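Jelholm Marble-Look Table Cover

Wipe-clean table covering by the metre, from Wirnier

We've been stocking the Jelholm range since March and it has quickly become the roll we cut from most. If you've got a kitchen table that's seen better days, or a rented flat with a benchtop in a colour you'd never have chosen, have a look at this one — the pattern is gorgeous and it lifts a whole room.

Jelholm comes in two colourways. Lagoon is the green one, with a pale background and gold running through it, and Ash is a soft grey with charcoal veins. The veining is printed on a long repeat, so you can cover a good-sized dining table without spotting the same squiggle over and over. If you need two pieces side by side, tell us when you order and we'll do our best to match them (allow a bit extra for this).
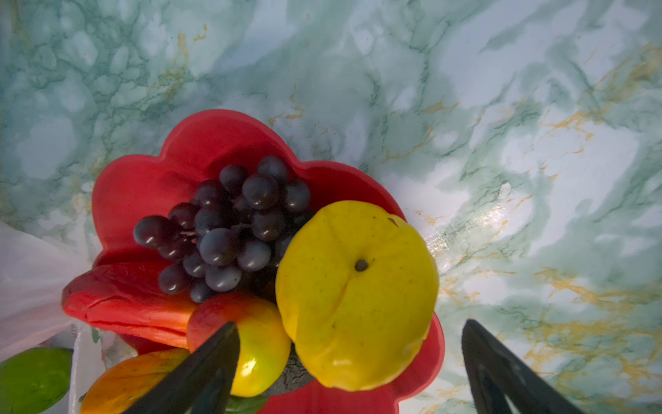 Jelholm in Lagoon, with a red bowl and artificial grapes. Accessories not included.

The finish is a light gloss. It bounces the daylight around beautifully, and it makes wiping up very quick: a damp cloth and a drop of dishwashing liquid will deal with most spills. Tomato sauce, beetroot and turmeric should be wiped up straight away, especially on Ash. Please don't use bleach or scouring pads, and always put a trivet under anything straight from the stove.

It isn't only for tables, either! Customers have lined pantry shelves with it, covered a potting bench, and made over a tired old sideboard for a kid's birthday party. Offcuts make terrific drawer liners. We keep a basket of them at the Hermans Street counter, and they go fast on Mondays after the weekend cutting.

Details
Width: 100 cm
Sold by: the metre, cut in one continuous length
Price: $19 per metre
Full roll: $379
Colours: Lagoon, Ash
Backing: soft, non-woven
Use: indoors, or outdoors under cover

Cutting and fitting

Measure your tabletop, then add the drop you'd like on each side. For a snug fit with no overhang, order slightly over and trim it at home with sharp scissors. The cover arrives rolled on a cardboard tube and may have a bit of curl at the ends. Lay it face down on a clean floor overnight and it will settle nicely. Don't iron it, even on the back.

Round tables are no trouble. Drape the cover, clip it in place with Goveo table clips (sold separately, in packs of four) and mark the edge in pencil on the backing before you cut. It won't fray, so there's no need to hem.

Samples

Colours vary from screen to screen, and Lagoon in particular can look greener or bluer depending on your light. We're happy to post a sample of each colour — just add them to your cart and choose letter post at checkout. Cut lengths can't be returned unless faulty, so a sample first is a very good idea.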